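小剧团怎么写演出季总结报告(双语版),赶时间的看这篇

先说明,我在Soltwood小剧场做了几年行政,每年11月演出季一结束就得交报告。下面是我自己的流程,不一定适合大院团,小团队够用。

第一步 先定给谁看
资助方看钱和人次,合作剧院看排期和技术情况,观众基本只翻照片。一份报告喂三种人,很累,但没办法。我的做法是正文一份,财务单独做附录,可以拆开发。

第二步 收数据
票务后台导出来,别手抄。去年我们总人次3,251,其中购票2,100,剩下的是赠票、学生场和工作坊。这几个数一定要分开写。混在一起写的话资助方会来信问,来回邮件至少耗掉一个下午。

注意:
工作坊签到表当天就拍照存档,纸的会丢
延期的场次写明原场次和补场,别只写补场
取消的也要写。别藏

第三步 每个剧目半页
格式统一:剧名、导演、场次、场地、一段话简介、一段话结果。简介可以从节目册里直接拿,结果必须重写。Olstead那个联合制作,我第一稿写了三页,Ehab Saber看完砍到半页,说剩下的可以放网站。砍完确实好读。

结果那段写什么?写发生了的事。演后谈有没有开,有没有巡演邀约,舞美方案中途改过没有。"反响热烈"这种话一句都别留,没有信息。

第四步 翻译
双语版最容易拖期的就是这里。经验:
中文定稿了再送翻,不要边改边翻。我们有一年边改边翻,最后两个版本的场次对不上,重新核了一整晚
先做一张译名表。剧名、人名、职务、场地,全部列进去,发给译者和排版各一份
人名问本人怎么拼。Youssra Samir的名字我们节目册印错过一次,很尴尬,后来每个人都发邮件确认
字数差别要提前告诉排版,英文一般会长出来一截,版面要留空

译者如果不熟戏剧,给她看两份旧报告,比解释半天管用。

第五步 照片
每个剧目最多两张,一张剧照一张现场。摄影署名写在图旁边,不要全堆到最后一页,没人找得到。用之前查授权,尤其是客座剧团的,合同里可能只给了宣传用途,报告算不算宣传各家理解不一样,问一句最稳。有小观众正脸的要家长同意书,没有就换一张。

分辨率:印刷版找摄影要原图,聊天软件里传过的压得很厉害,印出来糊的。

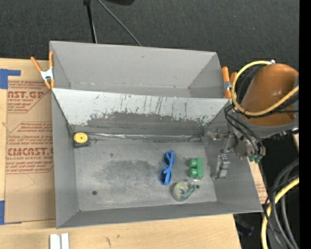 第六步 校对
至少两个人,一个看字一个看数。看数的人手里拿票务导出表,一行一行对。看字的人重点看这几处:目录页码、鸣谢名单、图片署名、页眉年份。页眉年份我错过,沿用了上一年的模版没改,印完才发现。

鸣谢名单单独发给各部门负责人过一遍,给个死线,比如下午五点前不回就按现有名单走。漏掉一个赞助方比错十个字严重多了。

第七步 发布
PDF先上网站,文件名用英文和年份,别用"最终版2改"这种。压缩一下,太大的手机上打不开。印刷我们只印一点,寄给资助方和Lollwood图书馆存档,其余的人发链接就行。

发布通知写短。三句:报告出了,里面有什么,在哪下载。要是同时有人事变动,比如换艺术总监,另发一条,不要塞在一起,记者只会写后面那件事,报告就白发了。

时间大概这样排:
数据一周
写稿两周
翻译两周
排版加校对十天

紧一点可以重叠,但翻译那段别压。

补充:有人问要不要写下一季计划。可以写,一段就好,没签约的剧目不要写名字。我们提过Eglītis的一个新戏,后来没谈成,读者写信来问了好几次。

译名表和剧目页的模版整理好了再放上来,这周在装台,可能要等等。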